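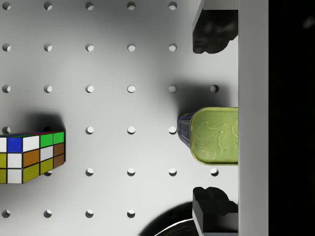
A white pegboard with its rows of round holes, shown in a computer rendering

Friday, January 28, 2022

Gresstead's tool library to reopen in the old seed merchant's on Gavby Lane

After the best part of two winters in a draughty scout hut, the Gresstead tool library is moving into proper premises at last, and the people who run it could hardly be more pleased. The doors of the old seed merchant's on Gavby Lane will open to borrowers next Saturday at ten, with tea and a rather large fruit cake promised for anyone who comes along early.

The library started out with 41 items, most of them given by a retired joiner's family, and has been growing ever since. There are now 1,164 tools on the books, from bradawls and bicycle pumps right up to a petrol hedge trimmer and a wallpaper steamer that has barely had a weekend at home since it was donated. Members pay what they can afford for the year and may take out up to four things at a time, usually for a week, though a bit of leeway is given over bank holidays and to anybody in the middle of tiling a bathroom.

Moving has meant sorting through the lot, which took a good deal longer than planned. Everything used to live in crates, and finding a particular spanner could take up most of a Saturday morning (pleasant enough if you liked a chat, less so if your sink was leaking). At Gavby Lane the hand tools will hang on the walls of the front room, each with its own numbered place, and the heavier machines will be kept behind the counter, where they can be checked over between loans.

Rent for the first year has been met by a grant from the Shojaei Fund, and local paint shop Fetilero has given enough masonry white to do the front and the side passage. A sale of duplicate tools last August brought in £1,355, and that has gone on rewiring and a new back door.

Regulars should note that anything borrowed from the scout hut can be brought back to either address until the end of next month. After that, returns will be to Gavby Lane only.

The library would still be glad of garden forks, long ladders in good order and a working sewing machine. Drills are very kindly declined for the time being, as there are plenty. Opening hours will be Saturdays from ten until one and Wednesday evenings from six until eight, and new members should bring something with their address on it.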